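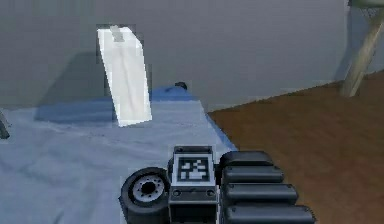
Does boring work make you foggy?

marlow_b
21 June 2023
I've done invoice entry at Statier for three years, and lately I lose words halfway through a sentence (my poor husband finishes them for me!). Anyone else?

Kenta Sakai
Oh, me too, friend. I'd blame the dull days before I'd blame age. 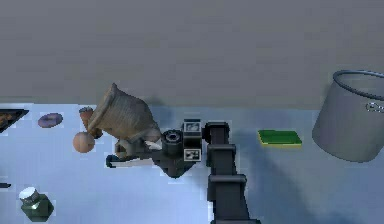

pipandtea
I love you both, but I'm not convinced. My aunt packed boxes in Flelville all her life and she's sharp as a tack. Are you sleeping?

marlow_b
Badly, now that you mention it. I'll ask for a turn at the front desk anyway.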